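From: Hanane Ouali
To: cave-science list
Subject: Re: Radon logging in the lower series, and can we leave the sensors in over winter?

Hello all, and thanks Patrício for getting this going again!

Patrício wrote:
> I had the two loggers out of the lower series on Friday and the
> numbers are odd. The one by the old pump chamber is steady, but the one
> at Cotard's ledge swings up and down every day like a tide. Is it
> faulty? I would like to leave both in until spring but not if one of
> them is telling us rubbish. Also, does anyone know how often they need
> the desiccant changing? The bag in the ledge one had gone pink.

I don't think it's faulty at all, I think you've caught the cave breathing, and I'm quite jealous. When the air outside is colder than the air in the workings, the warm air underground rises out of the top entrances and fresh air gets pulled in at the bottom. Fresh air has hardly any radon in it, so the reading drops. On a mild afternoon the draught slows or turns round, air that has been sitting in the rock comes past your ledge, and up it goes. October is just the month for it, with cold nights and soft days. The pump chamber is a dead end so it never feels any of this, and a flat line there is what I'd expect.

You could check it with very little effort. Put the outside temperature from the Fleltberg weather mast on the same graph as the ledge readings, hour by hour. If I'm right the two should go up and down together, perhaps with a lag. I'd love to know how long the lag is! We had something like it in the Ela adit years ago, but we were reading a dial by hand and missing most of the nights, so all we ever had was a handful of dots and a strong opinion. 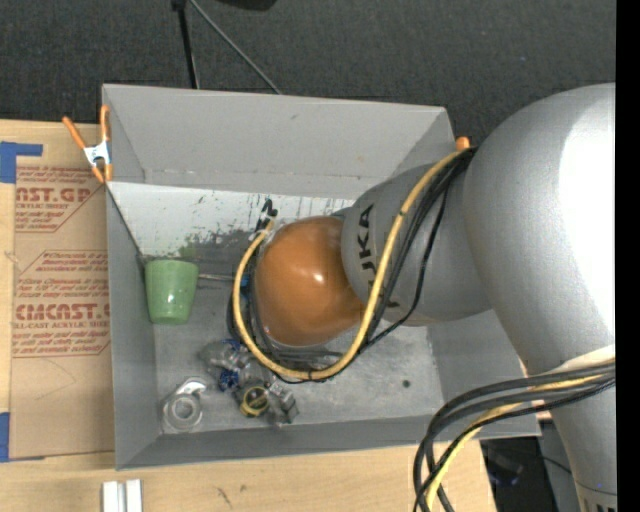

KUKA arm over the grey bin.

On the desiccant: pink means it has taken up all the water it can, assuming yours are the blue sort. I change mine every 14 days in a wet passage, and a dry one can go much longer. You can bring them back in a low oven overnight, but take them out of the plastic bag first (I have ruined a baking tray so that you don't have to). If you want to leave the loggers until spring I would double up the bags, tape the lid seam, and hang the box clear of the wall so that drips run past it.

Do check the memory before you go, too. Mine holds 1,493 readings and then simply stops, with no warning light or anything. At one an hour that is only two months. Setting it to one every four hours would get you well past the end of winter, but you'd lose the shape of the daily swing, which is the best bit! My vote would be to leave the pump chamber one on the slow setting and keep the ledge one hourly, with somebody swapping it when it's nearly full. I'm happy to do the first swap if someone will come with me as far as the pitch.

One other thought. The ledge is 200 metres in from the bottom entrance, if I've read the old survey properly, and it would be lovely to have a thermometer somewhere between the two so we can see the cold air on its way in. I've got a spare that runs on one AA and doesn't mind the damp. It only needs a nail to hang from.

Could you send me the raw file, Patrício, not the spreadsheet? The spreadsheet has rounded the times and I'd like to have a go at the lag this weekend.

All the best,
Hanane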